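We use cookies to improve your visit. By carrying on you accept our cookie policy.

Giving up the car for a month

Thursday, August 4, 2022

I sold the car in March and said I would see how the first month went before buying another. I live in Sesano, 4 miles from work, and most of my driving was to the office and the supermarket. The insurance renewal had come in at £688, and I didn't want to pay it.

The bus was fine in the mornings. Coming home was worse, as the last direct one leaves before six and I often don't.

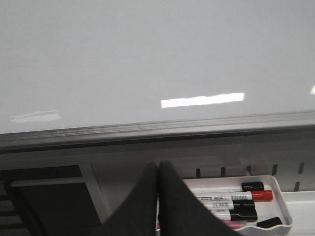 Do I miss the car? Mostly on Sundays, when there is no bus to my sister's and I have to ask Lalit for a lift.

Shopping took some getting used to. I buy less at a time now, and I've stopped buying things in tins unless I need them that day. Amber lent me her old bike in the second week - the brakes wanted doing, which cost me £100 at Valentini, but it gets me home in the evenings.

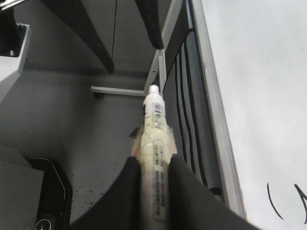 A small tube with a barcode label.

I still haven't bought another car. Winter may change that. I've asked Giorgia what she pays for the car club in Lesow and will write it up when she replies.

Share this post: 4 shares | 2 comments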